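Lab notebook, April: Halteck hand-held gripper kit, trial unit review

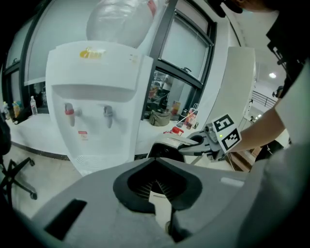

Water dispenser station, both grippers out. Red-banded tap is the hot one.

Pulled the Halteck kit out again after lunch and I'm still really pleased with it! The grip is comfortable, the trigger has a nice even pull (much better than the Kaimal we tried in winter), and pairing took one go. We're at 206 saved takes on the loan unit, target is 300 before we have to decide.

Tap work is a good test for the fingers: small part, smooth plastic, awkward height. Start with the plain grey tap, leave the hot one alone until we have a rule for it.

Notes for whoever picks this up:
Tag plate screws, check before each set.
Charge both units overnight, mine dropped to 12 percent by 4 pm.
Export still drops the left-hand label. Wrote to Halteck support.

Want to try cups next, then the drip grille.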